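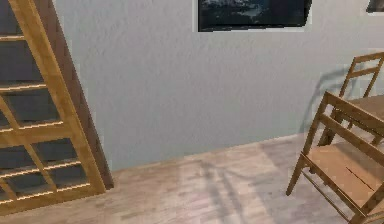

My lounge floor has started to creak and I'd like to know if it can be fixed without lifting it. It's an engineered board called Drurnen, floated over underlay on a concrete slab, and the noise began in January when the heating was on most of the day. The worst patch is by a tall cabinet with a wooden frame and glass panes, which stands on the boards. I've read that heavy furniture can pin a floating floor, so the rest can't move. The fitter says he left a 10 mm gap at the walls. I can't see it because the skirting covers it.

I've tried talcum powder in the joints. It helped for a few days and then the creak came back. Do I have to empty everything out and start again?

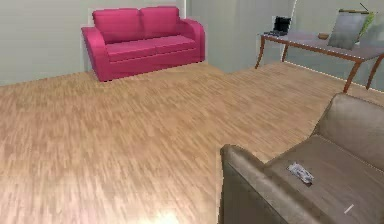
Ebuka Okoro wrote that talc only ever hides it, and that the first job is to find out if the gap is really there. Take off one length of skirting on the wall the board ends run towards and look. If the boards touch the plaster, trim them back with a multi-tool. He had the same trouble in a back bedroom and the noise went within a week of trimming one side. He also said not to screw the floor down, whatever the man in the shop tells you.
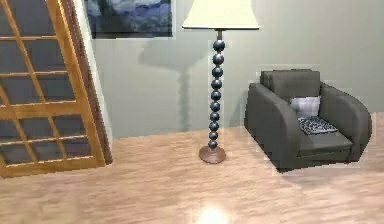 Quiroga
Moderator, Floors and Walls

Agree with checking the gap. A few other things to look at before you spend money.

Air: boards shrink when the heating is on and the room dries out. Buy a cheap humidity meter and leave it in the room overnight. If the reading is very low, turn the heating down a bit and wait a fortnight.

Weight: a loaded cabinet can come to 200 kg. Empty it, walk the same patch and listen. If the creak stops, move the cabinet to another wall or put half the things elsewhere.

Slab: lay a straight edge across the noisy part. A dip of more than 5 mm will let the boards flex, and then you do have to lift that section. 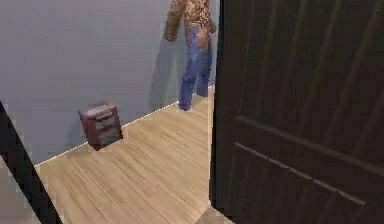 Other replies (1)

Bramum
had this, was the underlay. too thick. paid £134 for new stuff and did it myself, no creak since. dont bother with talc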